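3.2 Storage habits in shared kitchens

The second part of the study looks at how residents of shared housing decide where kitchen tools are kept. Earlier work on domestic order has mostly treated the family home, where one or two persons set the rules and the others follow. In shared housing the rules are weaker. People arrive and leave, and each of them brings tools from a former home together with an idea of the right place for them.

We selected 14 households in two districts, Irero and Riviere. All of them had a kitchen used by at least three adults who were not related. In each household we made two visits, and between the visits the residents kept a short diary for 12 days. They were asked to write down every occasion on which they searched for a tool, and where they finally found it. The diaries gave us some 400 entries, of very different length. Some residents wrote only one word, others used half a page to complain about a missing peeler.

The entries were coded by two readers working separately. A place was called "fixed" if all residents named it in the first interview, "preferred" if more than half of them named it, and "open" in all other cases. Disagreements between the readers were discussed until one code was accepted. Drawers were the most difficult to code, because residents often said "the drawer" and meant different drawers. 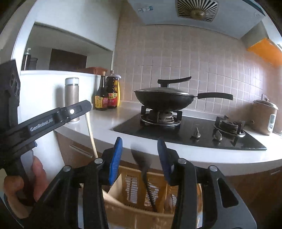 Figure 5. Utensil caddy with slotted sides, used for upright storage.

Open containers on the counter were named as a fixed place more often than drawers. This result was stronger in Riviere, where the kitchens are older and have less closed storage. One resident explained that a tool which stands in view "belongs to the kitchen", while a tool in a drawer still belongs to the person who put it there. Similar remarks appear in several diaries – also in households where the residents described their relations as good.

The length of residence had a smaller effect than we expected. New residents learned the fixed places within a few days, but they seldom changed them. When a person moved out, the places usually remained, even if the tools themselves were taken away. In one household in Irero an empty jar was kept beside the stove for months after the ladles had gone.

These observations are in partial agreement with the Zultbridge survey, which used questionnaires only and did not separate open and closed storage. We return to this difference in Section 4.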